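Storing and Caring for Natural Fiber Baskets: Frequently Asked Questions

By Marloes Koster
Updated January

These are the questions we get most often at Olora, by email and at the shop counter. They cover wicker, rattan, willow and seagrass. Painted baskets are a little different and have their own question near the end.

What is the difference between wicker and rattan?

Wicker is a way of weaving. Rattan is a plant. A wicker basket can be made of rattan, willow, reed or even paper cord. If you don't know what yours is made of, treat it as willow and you won't go far wrong.

How often should I clean a basket?

Dust it every month or so with a soft brush or the brush end of a vacuum. A full wash once a year is enough for a basket that holds blankets or magazines. Bread and fruit baskets need it more often.

Can I get it wet?

Yes, for a short time. Use lukewarm water with a drop of dish soap and a cloth that has been wrung out well. Don't soak seagrass at all – it swells and can smell for weeks. Willow and rattan can take a quick rinse outdoors. Dry everything in moving air, out of direct sun.

Where should I put it to dry?

Any flat surface with air on all sides will do. Turn the basket over after a few hours so the base dries too. A basket put away damp will usually grow mold in the bottom corners first.
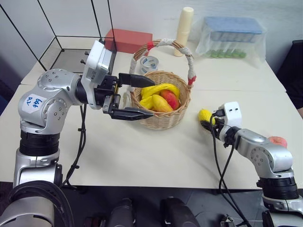 A wicker basket on a white tabletop.

My basket creaks when I pick it up. Is it broken?

Probably just dry. Mist it lightly with plain water and leave it overnight. If it still creaks near the handle, look for a cracked strand before you carry anything heavy in it.

How do I get rid of mold?

Take it outside and brush off what you can. Wipe with 2 parts water to 1 part white vinegar, then let it dry fully. Repeat if needed. If the strands have gone soft, the basket can't be saved.

A strand has come loose. Can I fix it myself?

Often, yes. Wet the loose end until it bends, tuck it back under the weave and hold it with a clothespin until dry. A dab of wood glue helps. For broken rims and handles, Sombat Jitpraphai takes repairs at our workshop and will quote from a photo. Allow three weeks.

What about painted baskets?

Use a dry cloth only. Water gets in through chips in the paint and lifts the rest. For touch-ups, sand with 300 grit or finer and use thin coats.

Can I stack baskets for storage?

Stack them only if they nest without being forced. Put a sheet of paper between each one. Don't use plastic bags – they hold moisture in.

Do you sell replacement liners?

Cotton liners come in three sizes. Measure the inside of the rim, not the outside, and send the numbers to Yoon-hee Wi at the shop.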